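Teaching drawer closing - lead by hand or use the remote?
Forum: Home Arms / Demonstrations

drawerpull_ed
2022-12-12
I'm recording demos for a three-drawer cabinet. The task is to push the top drawer shut with the outside of the gripper. So far I've driven everything by remote with the Gradholm controller and kept 200 runs. The trained policy gets to the drawer fine, then stalls or slides off to one side.

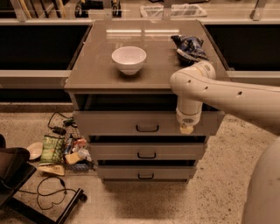

Do I have to throw out the remote runs if I start recording by hand? Keep them, but tag each run with how it was recorded so you can train with and without them.

That much I worked out from the Stelari notes. What I can't settle is whether hand guiding is worth the trouble for a plain push.

mossbank
It is. With your hand on the arm you feel the drawer push back. On a remote you guess from the video, and most people ease off too early. I redid my cabinet task by hand and the stalling went away.

killorex_user
I disagree. When you guide by hand, your own arm and shoulder end up in the head camera. The policy trains on views it will never get when it runs alone. I have 1,413 remote runs on a Killorex arm and closing drawers is one of the better tasks in the set.
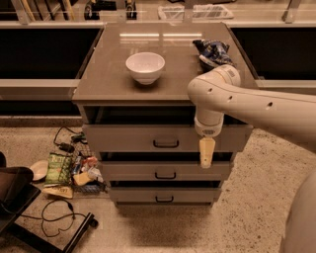 My approach is to split the motion. Bring the wrist down in front of the drawer, stop, then push in one slow move. If you correct sideways during the push, delete the run. Mixed corrections did more damage to my results than anything else.

mossbank
You can guide by hand once, save the joint path, and play it back with no person in view. That takes care of the camera problem.

killorex_user
Only if the drawer starts in the same spot every time. Move it an inch and the playback is wrong.

drawerpull_ed
Mine doesn't start in the same spot. I change the opening between runs on purpose.

I went back through my worst runs last night. In 4 of them I had started pushing before the wrist was straight, so the fingers met the drawer at an angle. 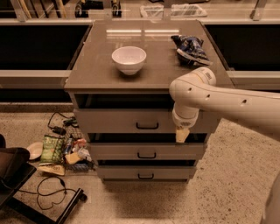 I also tend to push well to the right of the handle, and that may be twisting the drawer on its slides. Next batch I'll stay closer to the middle and leave the speed alone, so only one thing changes.

bakker_fan
Check the force limit too. On the Bakker remote setup the default was low enough that the arm quit before a stiff drawer moved.

drawerpull_ed
Will do. I never touched that setting.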